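Week 9 handout: The grip that wasn't there
Notes by Esko Valtonen, Sasdale evening course in practical robotics

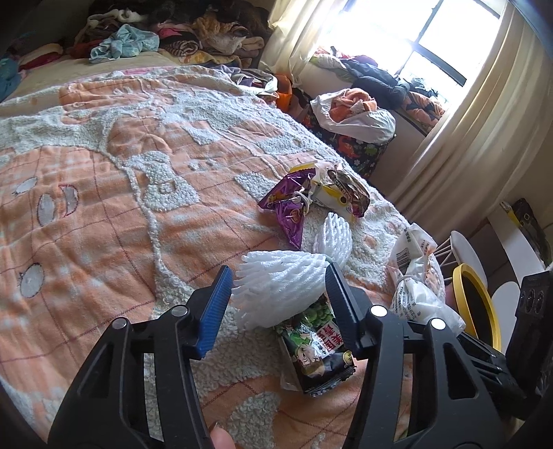 False grasps are my favorite failure to teach, mostly because I fell for one so badly myself. A false grasp is when the gripper reports "object held" and it's holding nothing, or holding the wrong thing. Our logic at Tedness was dead simple: close the jaws, and if they stop before fully shut, something must be in there. Fine for boxes! Now think about a foam fruit net lying on a fluffy plush blanket, with a tied-up purple wrapper and a glossy snack packet right next to it. The net squashes to almost nothing, so the jaws run nearly closed and the check says "missed." Meanwhile a good pinch of fleece stops them early, and the check says "got it." You get both errors from the same threshold, and moving it only trades one for the other.

What happened to us in June: the Plisteck arm closed on a bit of bedding, reported a good grasp and lifted. The blanket came up with it, the load climbed, and the arm kept pulling because the overload limit was still set for the old steel fixture (my doing, I'd copied the config file over). One finger linkage bent, and a trainee who reached in to free the cloth got her sleeve caught. She was fine, just startled. But she should never have been able to reach in with the drives live, and that's the part I want you to take seriously.

I went back through the logs afterward - 3964 grasp attempts, of which 72 were marked as held when the bin scale said nothing had arrived. In 28 of those the motor current rose during the lift, so the warning was sitting there the whole time. We just weren't reading it.

What we changed:
Current is now checked twice, at closing and again 2 seconds into the lift.
If it climbs in between, the arm stops and opens. It doesn't retry by itself.
Hands stay out until the Kauppinen switch is off and the lamp is dark.

For next time, sketch the current curve you'd expect for a foam net, a slick packet and a fold of blanket. Rough pencil lines are fine, and bring your fault trees from week 8, I still owe some of you comments on those.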